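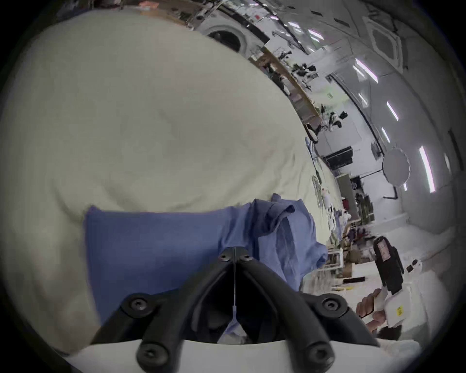 Vanderleia Seixas pregunta en el hilo de incidencias si de verdad hacía falta un fichero con tres filas distintas para «frotar con limón y poner al sol», y si alguien piensa usarlo para algo. Las tres filas siguen ahí, porque una dice medio limón, otra dice el zumo sin pulpa y la tercera exige que el sol sea de mañana. En cuanto al uso, véase el apartado de usos previstos, que es corto.

Girnitano: remedios caseros contra manchas

Girnitano es un corpus de remedios domésticos para quitar manchas de la ropa, recogidos en español tal como los contó quien los contó. Contiene 2495 entradas repartidas en 37 tipos de mancha. No dice si los remedios funcionan. El nombre viene de una receta manuscrita en la que alguien quiso escribir otra cosa y la letra no dejó averiguar cuál.

Estado: versión 3, estable en el sentido de que llevamos meses sin tocarla.

Contenido del paquete

remedios.csv: una fila por remedio.
manchas.csv: la lista de tipos de mancha, con sinónimos. «Grasa» y «pringue» son el mismo tipo tras una discusión que ocupó casi todo julio.
fuentes.csv: de dónde sale cada entrada (cuaderno, conversación, recorte, carta).
descartes.txt: por qué se quitó lo que se quitó. Es la parte más amena.

Campos de remedios.csv

id: número de entrada. Hay saltos, y no esconden nada.
mancha: tipo, según manchas.csv.
tejido: el que indica la fuente. Si la fuente dice «la ropa buena», se escribe «ropa buena».
ingredientes: separados por punto y coma.
texto: la receta literal, faltas incluidas.
espera: tiempo de reposo. Admite valores como «toda la noche», «un rosario» y «lo que tarde el café», que rompen cualquier intento de ordenar la columna.
advertencia: vacío salvo que la mezcla sea peligrosa.

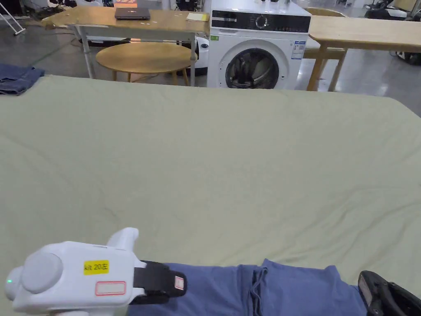
Recogida y limpieza

Llegaron 2744 remedios. Gleice Godoy transcribió los cuadernos y Ngân Lưu las conversaciones grabadas, con una paciencia que el corpus no merece del todo. Se retiraron los duplicados exactos, las recetas de cocina que se habían colado (un adobo sobrevivió hasta la versión 2, clasificado como remedio para el vino tinto) y las entradas que consistían en «llevarlo a la tintorería».

Los duplicados aproximados se conservan. Que la sal aparezca en casi todas partes, a veces antes del agua y a veces después, nos parece información. También nos lo parece que dos cuadernos de la misma casa se contradigan sobre la leche tibia y la tinta, y que el segundo lo haga con mayúsculas.

Quedan 60 entradas con la mancha marcada como «desconocida». En todas ellas la fuente habla de «eso», sin más. Hemos respetado el misterio.

Usos previstos

Estudio del léxico doméstico, historia oral, ejercicios de normalización de texto para alumnado con aguante. En Quintana lo emplearon para un taller de transcripción y devolvieron una lista de erratas más larga que el taller. Está incorporada.

Usos desaconsejados

Lavar ropa. Lo decimos con cariño. Varias recetas recomiendan materiales que ya no se venden, otras dejan un cerco peor que la mancha, y unas pocas mezclan lejía con amoníaco o con vinagre. Esas llevan texto en el campo advertencia, y rogamos que quien reutilice el fichero no borre esa columna para que la tabla quepa en la página. La mezcla desprende gases tóxicos por muy entrañable que sea la ortografía.

Sesgos conocidos

Sobran manchas de vino, de fruta y de aceite. Apenas hay rotulador y no hay nada sobre cúrcuma, cosa que Nanami Sugiyama nos reprocha en cada correo. Las fuentes tienden a considerar que toda sábana es blanca y que todo color «sufre». Los remedios que fracasaron casi no se anotaban, así que el corpus transmite un optimismo que conviene tomar con reservas.

Licencia y cita

Uso libre citando el corpus y la versión. Si se publica algo con los datos, agradeceríamos una copia. Si se estropea una blusa con ellos, agradeceríamos no saberlo.

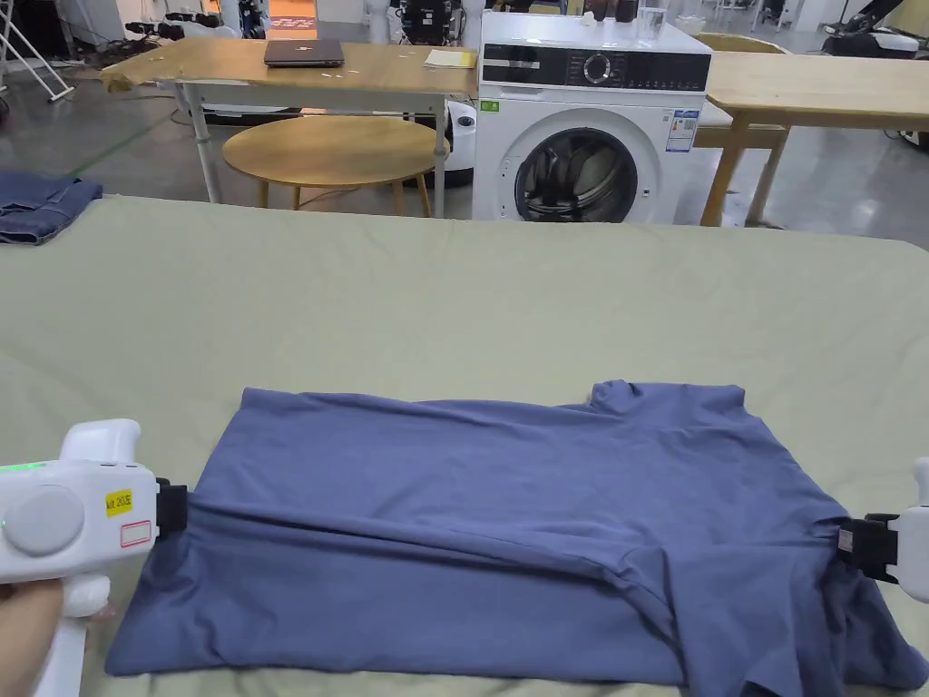 Heloísa Araújo

Mantengo el fichero desde la versión 2 y respondo a las incidencias por orden de llegada, salvo las de la cúrcuma, que van juntas. Para enviar remedios nuevos basta un texto plano con la receta literal, el tipo de mancha y la procedencia. No hace falta corregir nada ni pasar las cucharadas a mililitros: la última vez que alguien lo hizo hubo que deshacerlo a mano, y la «cucharada colmada» de los cuadernos ya era bastante problema.

Pendiente para la versión 4: separar «remojar» de «poner en remojo» o decidir de una vez que son lo mismo, revisar las entradas con bicarbonato y rehacer el índice de sinónimos de «lamparón».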